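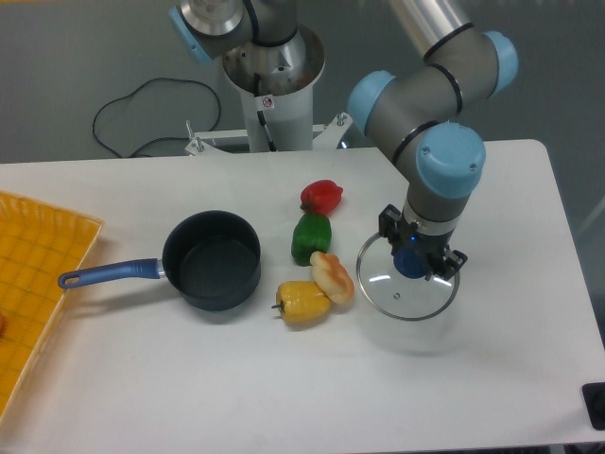 Ein Greifer hält einen Glasdeckel am Knauf, auf dem Tisch daneben steht der Topf mit dem langen Stiel.

Aktuelles > Technik > Normen und Sicherheit

Leitfaden für Roboterarme in Lehr- und Versuchsküchen veröffentlicht

5. Juli 2025 | Von Sinan Ağca

Der Fachverband Tritgate hat einen Leitfaden für den Einsatz von Roboterarmen an Arbeitstischen mit Haushaltsgegenständen vorgelegt. Er richtet sich an Hochschulen, Berufsschulen und kleinere Betriebe, die Greifaufgaben mit Töpfen, Deckeln, Schüsseln und Lebensmittelattrappen erproben. Das Papier umfasst 76 Seiten und ersetzt eine Sammlung von Merkblättern, die zuletzt im März überarbeitet worden war.

Der Leitfaden ist rechtlich nicht bindend. Gesetzliche Vorgaben zur Maschinensicherheit und die Pflicht zur Gefährdungsbeurteilung gelten unverändert weiter. Tritgate empfiehlt seinen Mitgliedern jedoch, die 49 Prüfpunkte im Anhang vor der ersten Inbetriebnahme abzuarbeiten und das Ergebnis schriftlich abzulegen. Nach jedem Umbau des Arbeitsplatzes soll die Prüfung wiederholt werden.

Einen eigenen Abschnitt haben Gegenstände aus Glas bekommen. Glasdeckel sollen nur am Knauf oder am Griff gefasst werden, nie am Rand. Die Greifkraft ist vorab an einem Ersatzteil aus Kunststoff einzustellen. Solange der Greifer einen Glasgegenstand hält, darf die Hubhöhe über der Tischfläche 200 Millimeter nicht überschreiten. Teile mit Sprüngen oder abgeplatzten Kanten sind auszusortieren, auch wenn der Schaden außerhalb der Greifstelle liegt.

»Beim Deckel kommt es auf die ersten Zentimeter an«, sagt Marjatta Rautiainen, die den Abschnitt für Tritgate verfasst hat. »Wenn er schief im Greifer hängt, soll das Programm anhalten und ihn wieder absetzen können. Dafür muss unter ihm Platz sein.« Der Leitfaden verlangt deshalb eine freie Absetzfläche, die mindestens dem Durchmesser des Deckels entspricht. Für das Ablegen auf einem Topf gilt zusätzlich, dass der Stiel nicht in Richtung der Bedienperson zeigen darf.

Weitere Kapitel behandeln den Tisch und seine Umgebung. Die Säule des Roboters soll fest mit der Tischplatte oder dem Boden verschraubt sein, die Verschraubung ist monatlich zu kontrollieren. Leitungen am Boden müssen außerhalb der Laufwege liegen oder abgedeckt werden. Für die Tischfläche wird eine matte, einfarbige Oberfläche empfohlen, die Kameras weniger durch Spiegelungen stört. Attrappen von Gemüse oder Backwaren sind zulässig, müssen aber getrennt von echten Lebensmitteln gelagert werden.

Erprobt wurden die Regeln nach Angaben des Verbands bei Eskola und am Ausbildungszentrum Stivis. Dort wurden 895 Greifvorgänge protokolliert und ausgewertet. Urho Kiiskinen, Ausbildungsleiter bei Stivis, hält die meisten Vorgaben für gut umsetzbar. Aufwendig sei vor allem die Dokumentation. Wer den Tisch mehrmals am Tag umräume, komme mit dem Formular kaum hinterher. Tritgate will bis zur nächsten Ausgabe eine Kurzfassung für wechselnde Aufbauten prüfen.

Kritik kommt vom Gerätehändler Cistow. Die Höhenbegrenzung sei für Arme mit großer Reichweite zu knapp bemessen, teilte das Unternehmen mit. Ein hoher Topf lasse sich so unter Umständen nicht mehr schließen. Der Verband verweist auf eine Ausnahme im Anhang: Mit einer Schutzscheibe zwischen Tisch und Bedienplatz darf der Grenzwert überschritten werden.

Der Leitfaden liegt auf Deutsch und Englisch vor und ist für Mitglieder kostenlos. Rückmeldungen nimmt die Geschäftsstelle von Tritgate schriftlich entgegen.

Diese Website verwendet Cookies. Mit der weiteren Nutzung stimmen Sie der Verwendung zu. Einstellungen | Akzeptieren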